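Recording clothes-folding examples at home with the hand-held gripper

For the Storketti set we want ordinary bedrooms, with a jumper or similar laid on the bed.

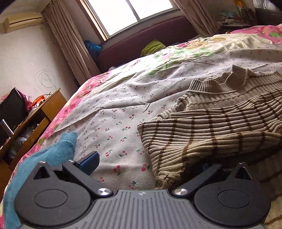

Before you start

Charge the gripper and wipe the lens. Leave the room as you normally keep it. Open the curtains if it is daytime.

Recording

1. Hold the gripper over the bed and press record.
2. Fold the sleeves in first, then bring the hem up to the collar.
3. Keep each take under 19 seconds. Stop, shake the jumper out and drop it at a new angle.
4. Do 14 takes per garment, then change to another.

Keep failed grasps, but mark them "miss" in the log. Upload before 6 pm. Questions about uploads go to Eifion Wogan.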